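Fault report: left hand stops responding in basket task

Work on the two-arm packing task at Morin was held up for most of the spring by a fault that took us a while to pin down. The task is simple enough on paper. The robot picks small items off a table and puts them in a lined basket, all in simulation, before anything is tried on the real arms in Irnach.

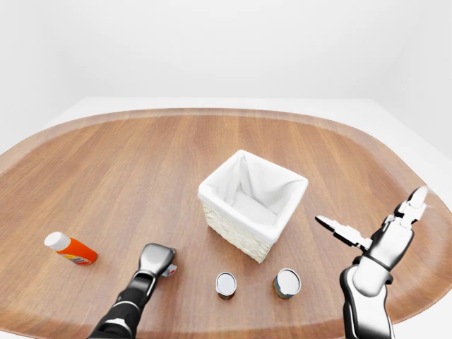
Image: Trekis simulation group

In 9 of 101 runs the left hand closed too early and then ignored every command to open. The arm kept moving as if nothing had happened. In a few of those runs it pushed items across the table with a closed fist, and the log still marked the grasp as good. On real hardware that could mean a burned-out finger motor, or worse if somebody is reaching in.

Jocelyn Fehr first blamed the contact settings on the cans and spent up to 20 hours changing friction values. No difference. Sreekumar Fernandes then went through the command logs and saw that the left hand was getting its finger targets one step late after each reset. If the old target was "closed," the hand took it as a limit and held there. The right hand loads second and was never affected.

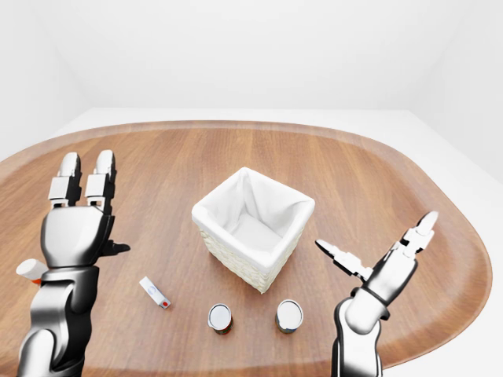

The fix is in the current Prollen build. Both hands now clear their targets at reset, and the arm will not move until each hand has reported its finger positions back. If a report is missing the run stops and is logged as a fault -- it no longer counts as a grasp. Ghislain Lemieux ran 100 resets on the new build and the early closing did not come back.

Anyone still on the older build should not send recorded motions to the real arms. Liesbeth Segers has the list of affected runs and will mark them in the shared folder. The hardware trial is now planned for August.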